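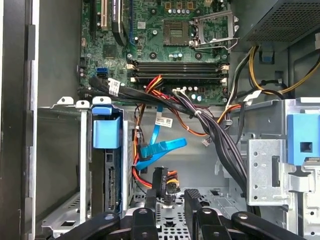 An open tower, empty socket and all.

My uncle left me his computer, his coat and a bus pass with eight months still on it. The coat fitted. The bus pass had his face on it, so that was no use to anyone, though I did think about it (we've got the same nose).

The computer was the one I was worried about. Uncle Lanetti, which is what we called him even though it was only his surname and half of us had it too, had been writing a book since before I was born. It was about Balside, the end of town where he grew up, and at every wedding and funeral he'd tell you how many pages he'd got to. The last time I asked, at my cousin's do in March, he said 394 and went off to find the cheese.

So I carried the thing on my lap all the way across Civville on the number 2, with a woman opposite giving me looks, and took it to Thảo Lã, who mends things above the Magalhães bakery and who I'd been a bit in love with since school. That had nothing to do with it. There were other repair shops! They just didn't smell of custard tarts.

"What's on it?" she said.

"A book. His whole life, more or less."

She said to come back after lunch, so I sat downstairs and had lunch, and then had it again. Kristof Brouwer was on the till, the same Kristof who once pushed me in the canal, and he gave me the second coffee free and said he was sorry about my uncle. He used to come in every morning, Kristof said, and sit by the window with a notebook.

"What sort of notebook?"

"Red one. He'd ask people things. What was my gran's shop called, who had the dog that bit the postman. Then he'd write it all down and leave without paying, and my dad would let him."

I went back up the stairs rather fast.

Thảo had the drive out on the desk, plugged into her own machine, and she'd turned the screen round for me. There were holiday photos. There were letters to the council about a drain, so many letters, getting ruder as they went. There was one file called BOOK, and when she opened it, it said Chapter One, and under that, It was raining in Balside, and under that there wasn't anything at all.

"I've looked everywhere," she said. "I'm so sorry."

I started laughing, and then it went a bit wrong halfway through and she had to find me a tissue.

The coat was on the back of the chair. I'd worn it for a fortnight and never bothered with the inside pocket because the zip was stuck, but I bothered with it now, and Thảo got it open with the thinnest pliers I've ever seen. Red notebook, elastic band round it, pages numbered in the corners in biro. It began at 198.

"So there's another one," said Thảo, looking over my shoulder. "At least one."

"He'll have left it somewhere."

"Where did he go, apart from here?"

I thought about it. The library, the barber's, the bench by the lock, my mum's. She was already putting her jacket on.

We tried the barber's first.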